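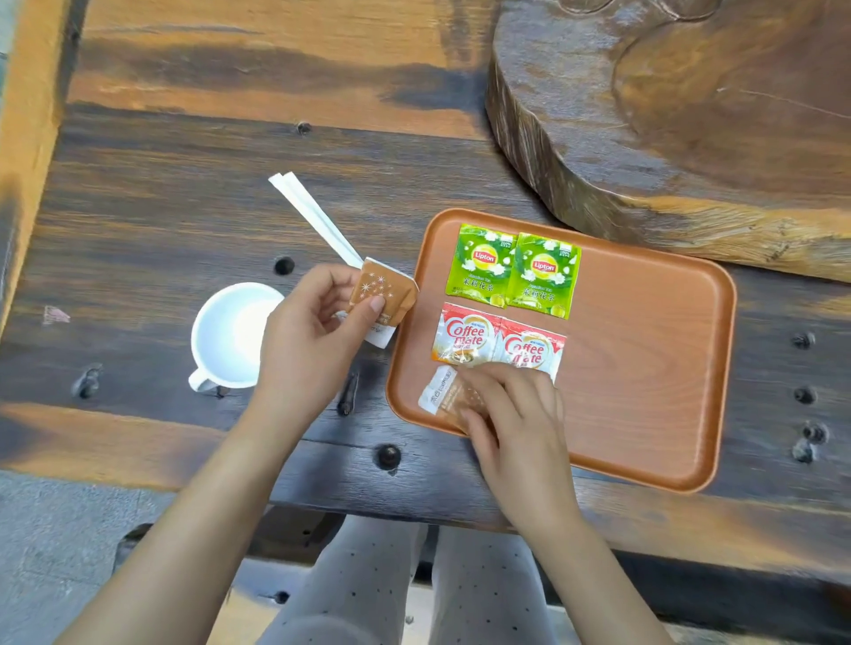 영화 굿즈는 왜 꼭 주인공 것부터 안 나올까?
극장 개봉보다 훨씬 먼저 품목을 정하고, 그때 회의실에 있는 자료라고는 예전에 뭐가 팔렸는지 적힌 표뿐이라서 그렇다. 적어도 내가 십 년 넘게 피규어를 사 모으며 내린 결론은 그렇다.

2020년 1월 10일, 새해 결심으로 장식장을 정리하다가 이 글을 쓴다. 결심은 '올해는 안 산다'였는데 정리하다 보니 빈 칸이 보였고, 빈 칸을 보니 결심이 조금 흔들린다.

문제의 발단은 〈겔게이트〉다. 안 본 사람을 위해 짧게 적자면, 우주정거장 Gelgate가 무너지는 와중에 정비사 에센(Esen)이 혼자서 모두를 구하는 영화다. 포스터에도 에센이 한가운데 있고 예고편 대사의 절반이 에센이다. 나는 첫 주에 두 번 봤다. 두 번째는 순전히 에센이 외벽을 타고 내려가는 장면 때문이었는데, 마침 앞자리 관객이 그 장면에서 팝콘을 주우러 일어나는 바람에 사실상 1.5회 관람이 됐다.

그런데 완구를 맡은 아루다(Arruda)가 6월에 내놓은 1차 라인업을 보라. 선장이 있다. 선장의 우주복 버전이 있다. 선장의 우주복 헬멧 벗은 버전이 있다. 악당이 있고, 악당의 부하가 있고, 극 중에서 문을 한 번 열어 주고 퇴장하는 경비 로봇이 있다. 에센은 없다. 경비 로봇은 심지어 눈에 불이 들어온다.

처음엔 2차 물량이겠거니 했다. 수집하는 사람들은 '2차'라는 말에 약하다. 2차가 나왔고, 선장의 파손 전투복 버전이 들어 있었다. 파손된 부분은 왼쪽 어깨뿐이다. 나는 그것도 샀다. 할 말이 없다.

고객센터에 메일도 보내 봤다. 답장은 의외로 빨리 왔는데, 소중한 의견 감사드리며 다양한 캐릭터를 검토 중이라는 내용이었다. 검토라는 단어는 참 편리하다. 나도 회사에서 하루에 몇 번씩 쓴다. 내가 검토 중이라고 한 일 가운데 무슨 일이 일어난 건 별로 없다.

그러다 작년 말 소규모 업체 이미르(Imier)에서 에센 한정판을 낸다는 소식이 떴다. 정식 라이선스이고, 전 세계 900개. 알림을 맞춰 두고 판매 시작 10분 전부터 새로고침을 눌렀다. 결제창에서 카드 인증 앱이 업데이트를 요구했다. 업데이트가 끝났을 때는 품절이었다. 다들 여자 캐릭터는 안 팔린다더니 그 안 팔린다는 물건이 앱 하나 받는 사이에 다 나갔다.

며칠 뒤 중고 장터에서 결국 하나 구했다. 고유번호 319번. 얼마를 줬는지는 적지 않겠다. 이 블로그를 가족이 읽는다. 박스 모서리가 살짝 눌린 대신 개봉 흔적은 없다고 했고, 받아 보니 정말로 모서리만 눌려 있었다. 판매자가 뽁뽁이를 얼마나 감았는지 푸는 데 저녁이 다 갔다.

완성도 얘기를 하자면 얼굴은 좋다. 배우를 그대로 닮았다기보다 영화 후반부의 그 지친 표정을 잘 잡았다. 공구 벨트도 따로 분리되고, 렌치는 손에 쥐여 줄 수 있다. 불만은 신발이다. 극 중에서 에센은 밑창이 두꺼운 자석 작업화를 신고, 그 작업화 덕분에 살아남는다. 그런데 피규어는 굽이 있다. 우주정거장 외벽을 굽으로 타고 내려가라는 건가. 도색하는 분이 바빴겠지 하고 넘어가려다가도 장식장 앞을 지날 때마다 발부터 보게 된다.

아이들 쪽 사정은 더 딱하다. 한정판이야 나 같은 어른이 밤에 눈 벌게져서 사는 거고, 동네 마트 완구 코너에 가면 여전히 선장만 줄줄이 걸려 있다. 지난번에 조카 생일 선물을 고르러 갔다가 한참 서 있었다. 조카가 주문한 건 정확히 '기계 고치는 언니'였다. 선장은 싫다고 했고, 로봇은 조금 고민하더니 언니가 고쳐 준 로봇이면 된다고 했다. 그래서 경비 로봇을 샀다. 영화에서는 아무도 그 로봇을 고쳐 주지 않지만 그건 비밀로 했다.

속편 제작 소식이 벌써 도는 모양이다. 소문대로라면 에센이 새 정거장의 책임자가 된다는데, 그러면 이번엔 직책상 선장이니까 라인업에 넣어 주려나. 기대는 작게 하고 있다. 장식장 둘째 칸은 일단 비워 두었다. 선장 셋은 맨 아래 칸으로 내려보냈고, 파손 전투복은 장터에 올렸는데 사흘째 문의가 없다. 관심 있는 분은 댓글 남겨 주세요. 택배비는 제가 냅니다.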